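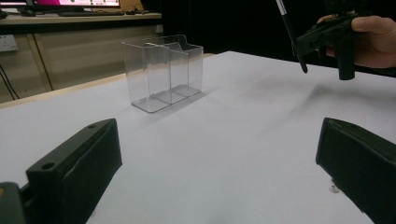

What does this collection cover?
Clear plastic organizers of the kind sold for drawers, desks and bathroom shelves, and the small household things people sort into them.

Prekeck Sorting Set

Contents
The set holds 772 short entries. Each entry is one sorting job: a container, a group of loose items, and a written note on where every item ended up. The containers have one, two or more compartments. The items are everyday ones – cotton swabs, hair ties, pens, paper clips, tea bags, batteries, sewing clips, makeup brushes. There are 23 item groups in all, listed in groups.csv.

Entries come from two sources. The Paredes part was written up in a home setting, with items that were already in the drawers. The Humeo part used items bought for the purpose, so the groups there are more even in size and the items are mostly unworn. If you need a mix of old and new things, use both. The source column tells them apart.

Files
entries.csv – one row per sorting job
containers.csv – one row per container, with the number of compartments and the inside measurements in millimeters
groups.csv – item groups and what belongs in each
notes/ – one text file per entry, named by entry number
changes.txt – corrections since the first release

Columns in entries.csv
entry: the entry number. Numbers are not reused when an entry is withdrawn, so there are gaps.
container: matches the id in containers.csv.
groups: the item groups used, separated by semicolons.
rule: the sorting rule in plain words, such as "pens left, pencils right" or "long items in the wide side."
leftover: items that did not fit or had no place under the rule. Blank means none were recorded. In the Paredes part, blank can also mean the field was skipped.
source: paredes or humeo.

Left and right
Sides are named as seen by the person doing the sorting, with the long side of the container toward them. For square containers the note says which side was taken as the front. Many two-compartment organizers have one side wider than the other, and the words "wide side" and "narrow side" are used where they apply. Please don't convert these to left and right, as a container can be turned around between entries.

Measurements
Inside length, width and depth were taken at the rim. Molded containers often narrow toward the bottom, so a pen that matches the listed length may stand at an angle and not lie flat. Wall thickness was not measured. Lids are left out even when the container was sold with one.

Known problems
Tea bags and sweetener packets share a group in the Humeo part and have separate groups in the Paredes part. We plan to split them in the next release.

Entries with batteries do not say whether they were new or used.

Two containers were entered under the same id in the first release. This was fixed in November, and changes.txt has the old and new ids. If you downloaded a copy before then, get containers.csv again – the other files still match it.

Checking
We picked 50 entries and read the notes against the rows. Mistakes found that way were corrected, and the entry numbers are in changes.txt. The remaining entries have had a spelling pass only.

Use
Free to use and share with credit to Zindbridge. If you add containers of your own, keep the column names and start your ids with a letter we don't use (we use P and H).

Corrections are welcome. Send the entry number, the column, and what it should say.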